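**Ticket 141 - fitted sheet won't stay flat, green bed**
Status: open (was closed in December, reopened by me)
Raised with: Bratlow bedding helpdesk
Priority: low, according to them

**Problem as first reported**

Fitted sheet on the large bed goes slack within a day of being put on. The corners hold, so it isn't popping off. It just creeps towards the middle and bunches, and anything folded on top of it ends up sitting on a ridge. We use this bed for folding as well as for lying on, so a lumpy surface is a nuisance several times a day.

Bratlow's first reply said the sheet was "probably the wrong size". I measured the mattress again to be polite. It is the size on the label, and the sheet is the size on its packet. I am not measuring it a third time.

**Attempt 1 - wash it hotter**

Their suggestion, and I didn't think much of it. The idea was that a hot wash would tighten up the elastic. Washed, dried, refitted in the morning. It was smooth until lunch. 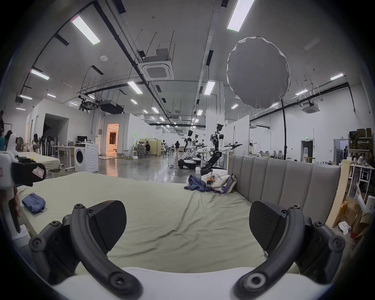
My complaint is with the fabric, and I've said so from the start. Elastic pulls at the hem and does very little for the middle of a bed this wide. If you look at where the creases are, they run across the surface of the sheet in several places, and the folded blue cloth over on the left is lying flat enough while the sheet around it is not. A stronger hem won't mend that. I sent this to Bratlow and got the washing instructions back again, as an attachment this time.

**Attempt 2 - sheet straps**

Bought a set of Purkness under-mattress straps, the crossed kind with clips. The packet promises a "drum-tight finish". Notes:

- Took 20 minutes to fit, most of it spent lifting the mattress away from the headboard.
- One clip let go in the first hour. Refitted it and it let go again overnight.
- With all the clips holding, the sides were better. Middle no different.
- You can feel the strap through the thin edge of the mattress if you sit there.

Took them off after 2 nights. They're in a drawer if anybody wants them.

**Attempt 3 - non-slip mat under the sheet**

This came from a reply on the Munasinghe home forum, where somebody swore by rug underlay. I was doubtful and I'm still doubtful, but it's the only thing so far that has made any difference. Cut a piece to sit under the middle third, mesh side up.

Result: less creep. The sheet still creases when a bag gets dragged across it, but it doesn't travel. Two drawbacks. It's noisy, a sort of dry crackle when you lean on it, and it has to come off every time the sheet is changed or it goes through the wash wrapped up in the bedding. I have done that once already. It took a while to get the bits out of the door seal.

Bratlow say they "can't recommend" underlay. They didn't say why, and they didn't offer anything in its place.

**Side issue - folding on the bed**

Helpdesk asked whether we could "avoid using the bed as a work surface". We could, if there were another surface that wide at a decent height. There isn't. Things get folded here, bags get put down here, clothes wait here until they're dealt with. That's an ordinary use of a bed in any house I've lived in, and a sheet ought to cope with it.

For the record, what I've found about folding on a soft, slack sheet:

1. Smooth the patch you're using first, with the flat of the hand, from the headboard outwards.
2. Fold small. A compact bundle keeps its edges, a wide one sags in the middle.
3. Move bags and loose clothes off to one end before you start.
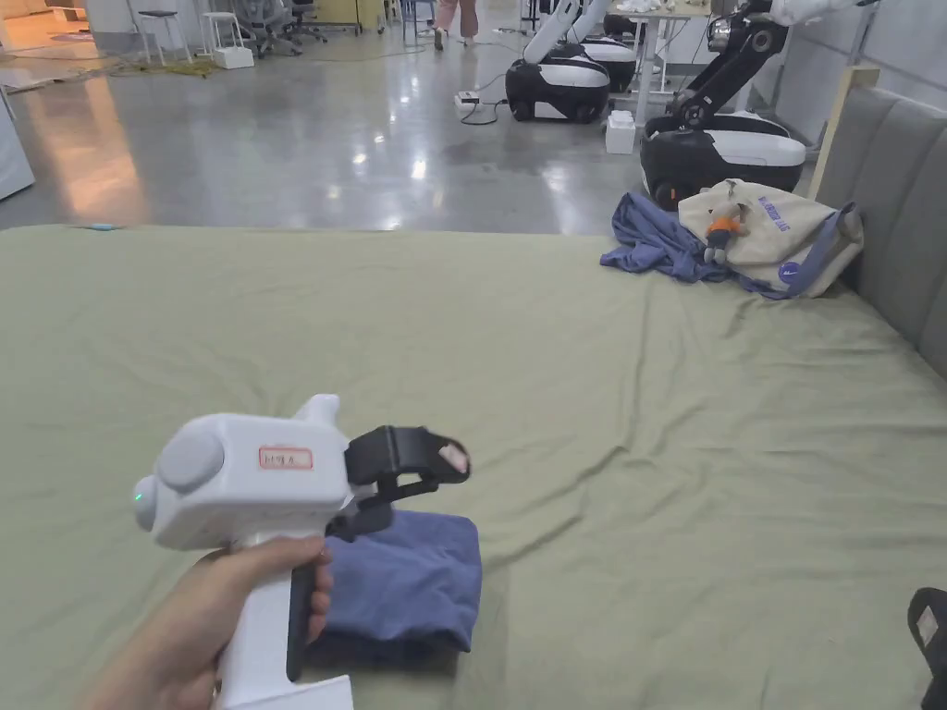
None of that fixes the sheet. It only means the folding comes out square in spite of it, and I don't want it quoted back to me as a workaround so the ticket can be shut again.

**Attempt 4 - different sheet**

Ordered a Gisby one in a heavier cotton, deep pocket, order line 81. Not arrived yet. The listing says it "won't budge", as did the listing for the one we've got, so I'm keeping the packaging until it has done a full week on the mattress.

**Current state**

- Underlay back in, crackle and all.
- Straps out.
- Original sheet still on the bed, pulled straight every morning and slack again by the evening.
- Refund request to Bratlow sent, automatic reply received.

Please don't close this one until somebody has answered the question about the fabric. I asked it in the first message and it's still there if you scroll down.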